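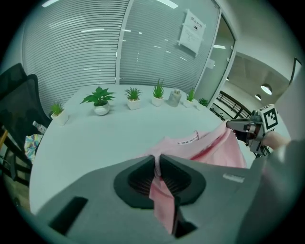 Didemeo is a small test shop for people who are trying to choose a gripper, and we've been at it long enough to have opinions on most of them. Tarek Hajji and Mereana Rutherford started us off with two arms and a long list of questions, and we still work much the way they did. Soft things are our favorite subject – a pink T-shirt stretched between two hand-held grippers over a round white table will tell you more about a pair of fingers than a whole afternoon of picking up blocks, at least in our opinion! Last year we logged 1,368 trials, and cloth made up the biggest share.

## How we work

You send us the hardware, or we borrow it for you, and Hằng Lã sets up a side-by-side test with the same objects, the same lighting and the same people. Every gripper gets at least 100 tries per object. Cameras and controllers go through Mabli Ellis, who has 17 of them on her shelf and will happily talk about cable lengths for as long as you let her.

We don't sell grippers and we don't take a cut from anyone who does.

## Come and see us

Visitors are welcome most afternoons. Write to Nest Watkins at the front desk – and do bring the awkward object you're worried about.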